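Prenell says its new parcel lockers will save you time. Maybe

Prenell wants to put parcel lockers in 128 apartment buildings across Hotmont by the end of October, and it says the change will save the average household 11 hours a year. The company has not said how it got that number.

The lockers replace delivery to the door. Drivers will leave packages in a bank of steel boxes on the ground floor, and residents will open them with a code sent to their phones. Landlords pay nothing to have them put in. Tenants pay nothing for the first two days a package sits there, then a dollar a day after that.

That last part is in the terms of service and was left out of the flyer that went under doors last month.

"We see this as a gift of time to busy people," Prenell said in a statement. Asked how walking down to the lobby takes less time than opening your own front door, a spokeswoman said the figure included "avoided waiting." She did not say who had been waiting, or for what. 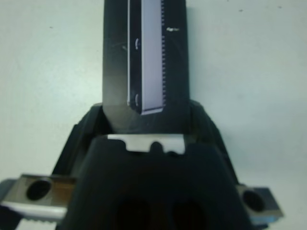
The company ran a trial over the summer in the Perron district and calls it a success. It points to a survey in which 89 percent of users said they were satisfied. The survey went out by text message right after a locker had been opened, so anyone whose code failed would never have been asked. Prenell would not say how many codes failed.

Kohei Ishida, who lives on the sixth floor of one of the Perron buildings, kept his own notes during the trial. He had two packages sent back to the seller when the lockers were full and paid late fees on a third while he was out of town.

"I filled out a complaint and they sent me a coupon," he said. "The coupon was for more locker days."

Ishida said the lockers did cut down on stolen packages in his lobby, and several of his neighbors said the same. It is the best argument Prenell has, and the company barely mentions it. The police department does not track package theft by building, so there is no easy way to check.

Flaltier, a rival delivery firm, tried something close to this three years ago and signed up 1000 households before dropping the plan. It blamed repair costs. Prenell says its own lockers are tougher and cheaper to fix, but it declined to share what it spent on repairs over the summer.

Residents who do not want to use the lockers can opt out, according to the company. The form to do that was not on its website as of early afternoon. A spokeswoman said it would be posted soon and that anyone who has not filled it out when the lockers go in will be enrolled.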